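The Waiting State

The planner was called Zoubi, after a village where the first author of the code was born. Jihad Ghanem had never met this author. He knew him only from the comments, which were short and sometimes angry. One of them said: do not touch this number. The number was 0.4, and Jihad had left it alone for six months.

It was a little after nine in the evening. At Juvosgate the heating went off at seven, so he worked with his coat on. On the left screen he had the log of the last run, 3,479 lines. On the right screen he had the function that decided when an arm is allowed to move.

The problem was easy to say. The arm received its target, opened the gripper, came to its place over the table, and then it waited. It did not report an error. The state machine said READY, the motors said READY, and the perception module sent a fresh estimate of the basket every 53 milliseconds. Everyone was ready, and the arm stayed where it was, like a guest who has his hand on the door and does not want to be the first to leave.

"Maybe it is shy," said his sister on the phone.

"It does not have a reason to be shy."

"Neither did you, at my wedding."

He laughed and told her he would call again tomorrow. Then he restarted the run and went to stand by the table.
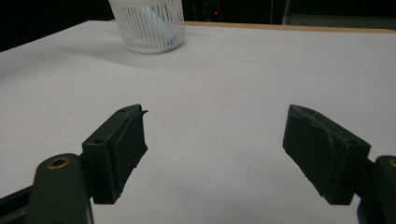
He stood there longer than he needed to. In his first job, at Sillberg, he had worked beside an old engineer from Besano who never opened the debugger before he had looked at the machine for some minutes. The young people found it funny. Jihad had found it funny also. Now he was almost the same age as that man, and he put his hands in his coat pockets and looked.

The arm was trembling. It was so small that he had to hold his breath to be sure. So it was not waiting. It was starting to go and stopping, starting and stopping, many times in a second.

He went back to the log and this time he did not filter out the small messages. There it was. Each time a new estimate of the basket arrived, the planner compared it with the old one. If the basket had moved, even by the width of a hair, the planner threw away its path and began a new one. A path needed 400 milliseconds to compute. The arm got permission for the first piece of motion, and then the permission was taken back.

The basket had not moved, of course. Only the estimate moved. It had slots all around, and the depth values came sometimes from the near ribs and sometimes from whatever was behind them. For the planner, the basket was a thing that walked a little to the left, a little to the right, all evening.

Jihad wrote a filter. It was 6 lines long. It said that a change smaller than two millimeters is not news. He read it aloud, as his teacher of English had once told him to do with letters, and he changed the name of one variable because it sounded rude.

Before he saved, he scrolled up to the comment of the man from Zoubi. Do not touch this number. He understood it now. The number was the time limit for the path, and somebody had surely made it shorter one night, to cure the same trembling, and something worse had happened. Under the old comment he added his own: The number is good. The trouble comes from the estimate, see the filter below. J.G.

He looked at the signature and took it out. Then he put it back.

He pressed the key to start and walked to the table again, slowly, with his coat open. Behind him the fan of the computer became louder. He heard the brakes of the arm release, one joint after another, and he took one step back to give it room.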